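Nireo Residences - Household Services
Thursday, January 6, 2022

Welcome back to all residents. Over the coming days this account will publish the winter guidance on bedrooms and clothing care. The complete handbook is available at the front desk in each of our buildings.

1/ The guidance applies to furnished apartments at Siliņa House and Jumari Court. Residents in unfurnished apartments are welcome to follow it, but the inventory rules at the end of this thread do not concern them.

2/ Household Services received 2,262 requests during the past year. A large share of those submitted in December dealt with storage: drawers that would not close, wardrobe rails that had come loose, and shelves carrying more than they were designed to hold.

3/ In most of these cases no repair was needed. The drawers closed properly once the clothing inside had been folded to a consistent size. We therefore begin with folding, and in particular with the T-shirt, the garment most often mentioned by our residents.

4/ A bed is the most suitable surface for folding in our smaller apartments. The tables supplied are narrow, and the floor is not recommended. Please remove the comforter and pillows first and place them on a chair.

5/ The sheet does not need to be perfectly smooth. A garment will lie flat on a lightly wrinkled sheet, provided that larger ridges have been pulled out toward the sides.

6/ Lay the T-shirt down with the neckline at the far side and the hem toward you. Open both sleeves fully before making any fold. A sleeve left standing or tucked under will produce a thick corner, and the finished shirt will not stack well.

7/ Take the near edge at both ends and draw it taut. Pull evenly and gently, as cotton jersey will stretch if it is handled with force. Then carry the edge toward the neckline and set it down. 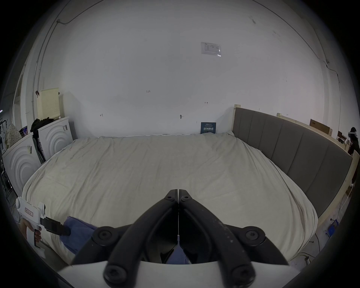
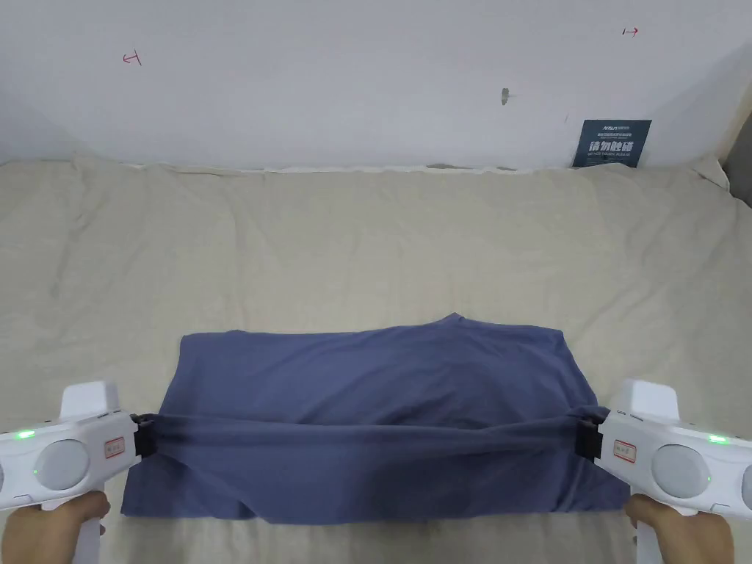
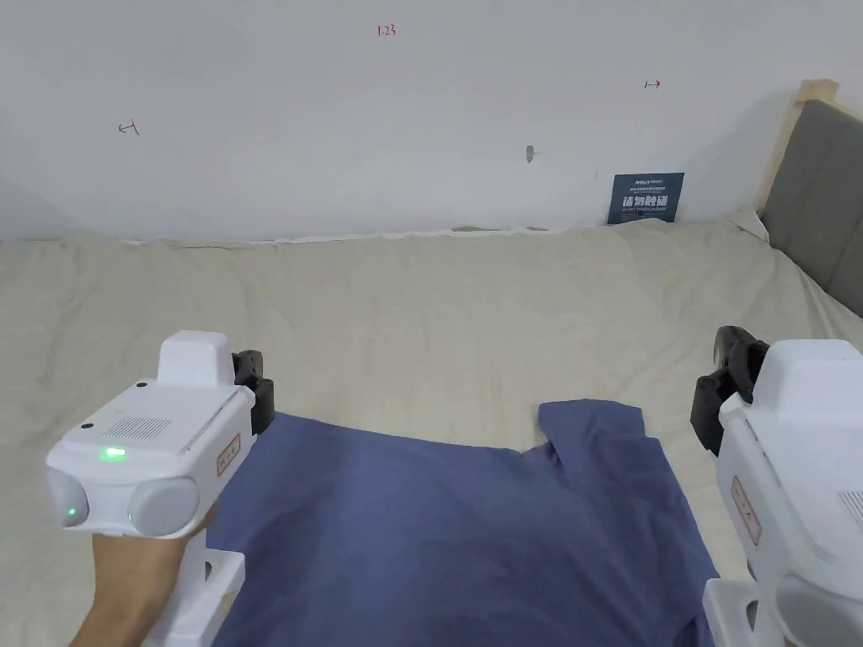 8/ Fold each side toward the center, then fold once more from bottom to top. The result should be a rectangle that fits the width of the upper drawer. Residents with the older Evska dressers will need a narrower fold, as the drawers in that model are shallower.

9/ Dark colors should be kept together. We recommend that navy, black and charcoal garments be washed separately for their first 5 washes, and that they be completely dry before they are placed on a light sheet. Dye marks on supplied linen are recorded at the time of inspection.

10/ Supplied sheets are cream or beige. They may be washed at a warm setting with a mild detergent. Please do not use bleach - it leaves uneven patches that cannot be corrected, and the sheet must then be replaced.

11/ Residents have asked how upholstered headboards should be cleaned. Use the soft brush attachment of the vacuum cleaner and work from the top down, with particular attention to the seams between panels. Spills should be blotted with a white cloth. Colored cloths may transfer dye to the fabric.

12/ Wooden bed frames require only a dry cloth. Furniture polish is not permitted on unfinished wood, as it darkens the surface and will rub off on bedding.

13/ Beds may stand against a wall. Please pull the bed forward once a month to clean behind it and to check that no bedding has become trapped there. Two people should carry out this task, and the frame should be lifted at both ends.

14/ Linen exchange resumes this month. Each household may exchange up to 7 items per visit. Items should be brought down folded, in the bag provided. Replacement bags are available for a fee of $25, which is added to the following statement.

15/ Inventory rules: headboards, slats and side rails must remain with the bed to which they belong. Residents who wish to store a supplied bed and use their own should submit a written request before any part is taken down.

16/ Questions on washing, linen and storage should be sent through the residents' portal under the heading "Household Services." Reports of damaged furniture should be sent under "Repairs," with the apartment number in the first line.

17/ The next thread will address wool garments, winter coats and the use of the drying rooms at Jumari Court.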